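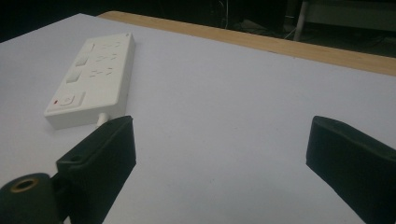

A white power strip with three outlets and its small red light.

The Small Red Light

I want to write in defense of the power strip that lies on top of the table, where everybody can see it. I know this is not a popular opinion. In the magazines about home offices the cables are hidden, the outlets are hidden, and the table looks like a field after snow. It is pretty. I had such a table for two years and I was on my knees every day.

My old strip was screwed to the wall below the desk, behind the drawers. When I needed to charge my phone, I put my hand in the dark and felt for a free hole like a man who looks for his glasses in the night. Often I pulled out the wrong plug. One Sunday I pulled out the plug of my computer and lost a translation of 2,517 words, which I had saved only in my good intentions. The client, a maker of camping lamps with the name Dinon, was kind about it. I was less kind to myself.

After that I began to look at how other people do it. My friend Thắng Lưu repairs sewing machines, and in his shop the strip has always been on the bench, near his left hand. I asked him if it does not disturb him. He did not understand the question. For him the electricity is a tool, and a tool lies where the hand is. You do not hide the scissors behind the wall and then crawl to them.

I think he is right, and I think we, the people who work with paper and screens, have learned a false shame. We pay for the electricity, we need it from morning until evening, but we want the room to look as if we lived on air. I visited an office in October, in the Atallah building, where sixteen people share one long room. The tables were perfect. Under each table was a metal tray with a lid, and in the tray there was dust, and somewhere in the dust a plug was half out. The manager told me they lose an hour every time a screen goes off, as the lid can be opened only with a special key. The key was in another building.

There is a serious side also. A strip that you do not see, you do not check. You do not notice that the cord is bent too sharply or that the housing became yellow near one hole. You do not notice that a second strip is plugged into the first one, and a heater into the second. My neighbor Anselmo Grajales worked as an electrician for 40 years, and he told me that he found most of his bad surprises behind furniture. Very few were in the middle of a table.

And there is the red light. I love this light more than is reasonable. It is smaller than a lentil, and it answers a question that I otherwise ask myself on the stairs, with my coat already on: did I switch it off? When the strip is on the table, I look from the door and I know. When it was behind the drawers I went back, took off my shoes, and kneeled again.

I must be fair to the other side. A strip on the table takes space. It does not like coffee, and this is a real danger, so my cup lives now on the window sill and I have to stand up to drink. Perhaps it is healthy. In a home with small children I would not do it at all, and the high shelf is better. Also my sister says that it is ugly, and I cannot prove to her that it is not. She has a wooden box from Fondstead with a slit for the cables, and the box looks very nice. I only ask her to open it sometimes.

I would like that the people who sell furniture help us a little. In the Jomura catalog I found desks with leather corners, desks with a place for a plant, and one desk with a drawer only for pens. I did not find one with a simple shallow place on top for a strip, at the back corner, with a low rim against the coffee. It would cost almost nothing. Until somebody makes it, I will keep mine on the left side of the table, with the cord going down over the edge, and my guests may think what they want.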